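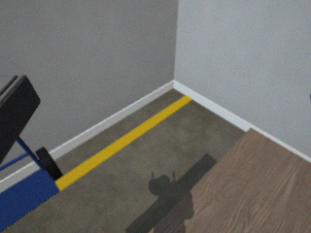 Oluwatosin Nwankwo wrote under my November post that steering a simulated arm by hand teaches the operator more than it teaches the robot, and asked whether Jirkitz was any different. I have now used it long enough to answer.

Jirkitz is the remote control kit from Davitz. You get two hand controllers, a foot pedal and a license for the simulator. You drive the robot through a task, press the pedal to start and stop, and each run is saved as a demonstration. I bought the kit from Vestgate and had it running in around 63 minutes, most of that spent on drivers.

The controllers are good. They are light, and small wrist turns come through cleanly. Slow moves near a tabletop are where I lost time, as depth is hard to judge in the simulator. I learned to steer by the shadows, and it worked better than the on-screen guides.

The pedal is too stiff. I threw out three runs in my first session after it failed to register a stop. Trimming a run afterward is possible, but the menu for it is buried.

Compared with the Garba set I used before, the motion is smoother and the manual is worse. Replaying a saved run takes one click, and I used that constantly.

So, to Oluwatosin: my later runs were much cleaner than my early ones, and I deleted the early ones before training. I would buy it again, with a different pedal.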